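Nosipho Tshabalala
Nov 5, 2020

Okay, long one tonight, so get yourself a cup of something warm. I want to talk about bins. Specifically the big gray metal kind, and why I've grown so fond of them since August.

When I moved into the Rillham workshop I bought all my storage new, and it was all plastic, and it looked wonderful for one summer. Then the lids warped and a corner split and I was sweeping up bits of it for days.

So I started asking people what they kept their heavy stuff in, and the answer was nearly always some old metal thing that had been there longer than they had. My neighbor got hers for 77 dollars and swears she'll be buried in it.

What I love is the sloping sides. You can reach down into the corners without scraping your knuckles, and long pieces slide toward the middle where you can get hold of them – such a small kindness on a cold morning!

And please don't be put off by wear. I passed up 2 good ones early on over a few scratches and I still think about them.
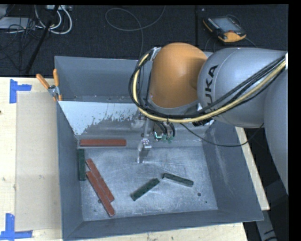

Red blocks, green blocks, and a floor with plenty of scuffs on it.

Look at that far wall, with the pale bluish-white coating flaking away down to the metal. I find that lovely, I really do. Somebody else would reach for the paint, and I would gently take the brush out of their hand.

If you do bring an old one home, run a rag along the rims before you run your fingers along them – thin sheet metal can bite. And tell me what you end up keeping in yours, I read every reply, even the grumpy ones.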